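Cleaning a controller without wrecking it

Every game forum has a cure for stick drift, and most of them are wishful. I tried the popular ones on a Zavala pad with 198 hours in one racing game.

Compressed air did nothing. Contact cleaner helped for 2 evenings, then my car was pulling left again. Kaja Kivi swears by rubbing the stick base with a pencil eraser – I have yet to see it work on any pad but hers.

What I do trust is dull. Wipe the grips with a barely damp cloth, run a dry toothbrush along the seams, and raise the dead zone in the game's settings before you open anything. 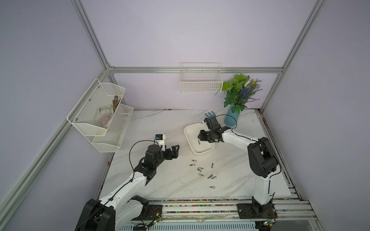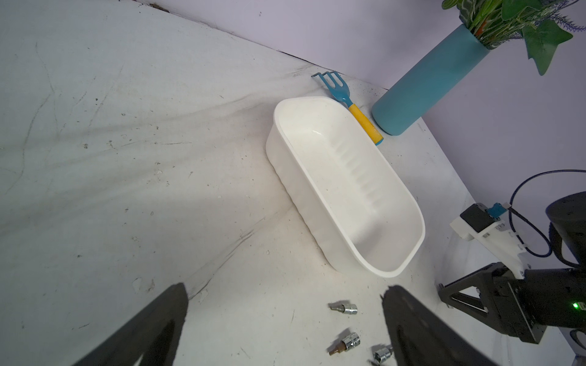
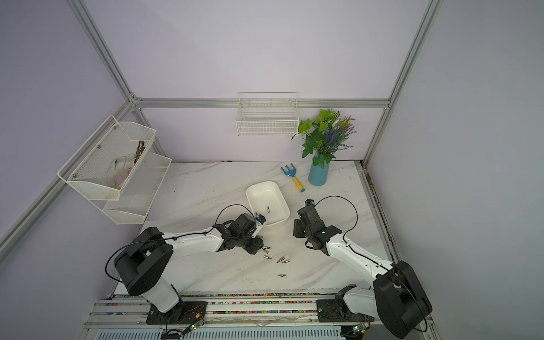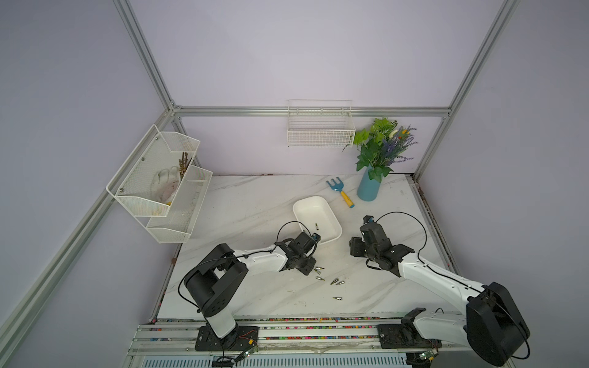
If you do open the shell, the screws are what you'll lose. Magnetic mats get recommended a lot, and mine let go of two screws the first time I bumped the desk. A white plastic tray like the one on the marble-patterned tabletop is plenty, provided it has a rim. Mine came from Nekis and lives under the monitor with 4 spare thumbsticks in it.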